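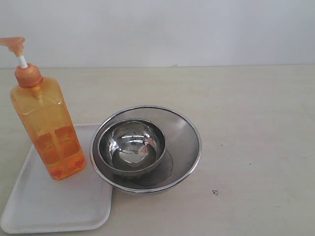

Figure 2. Tabletop with a pump bottle on a tray and a small steel bowl nested inside a mesh strainer.

4.2 Rules for setting and resetting the table

The rules in this section apply to every manipulation trial recorded at the Stimlow and Gimer sites. They replace the earlier house rules, which each site had written for itself and which disagreed on several points – most of all on what counts as the same starting layout. The first draft was written by Minttu Mustonen and revised in June after both sites had used it for a full round of trials.

Objects are placed before the arm is powered, and the operator's hands must be clear of the table before the enable switch is pressed. An object may touch or overlap another only if the layout card says so. Where it does, as with the strainer and the tray in Figure 2, the card names which object is put down first. Nested items are treated as two objects with two entries in the log, and the card states whether the inner one is centred or offset. We found that operators who logged a nested pair as one object tended to leave out what happened to the inner bowl when the outer one was moved.

Liquids need more care. A bottle that holds liquid must stand on a tray, and the fill level is written down at the start of each session. We chose to allow part-filled bottles because an empty one tips too easily and gives results that do not carry over to real kitchens. The liquid is never topped up between trials in the same session. If any of it reaches the table, the session stops, the arm is powered down and the surface is wiped before anything else is touched. Trials cut short in this way are kept in the data set and marked as stopped.

Shiny and see-through items are allowed but must be flagged. Polished steel picks up the colours of things near it, and in Figure 2 a small patch of orange shows on the inner surface of the bowl. Depth readings on such surfaces are poor, and a grasp planner may treat a reflection as an object. The flag lets later users leave these trials out or study them separately. We do not permit matting spray, which was used at Gimer under the old rules, as it changes the friction of the rim.

Marks on the table are left alone unless they are loose. Loose dirt is removed at reset. Stains, scuffs and worn patches are part of the surface, and the operator takes a fresh background picture whenever they change enough to be noticed.

Of the 3229 trials logged under the revised rules, roughly 2000 were checked by a second person against the layout card. Morfudd Gronow led this check and settled the cases where the two readings differed. The most common fault was a missing entry for a nested object, followed by a spout or handle turned the wrong way. The card now gives a heading for any object that is not round, including pump heads, and operators have kept to it without much trouble. Checks on the remaining trials are still going on, and their records carry a provisional mark until they are done.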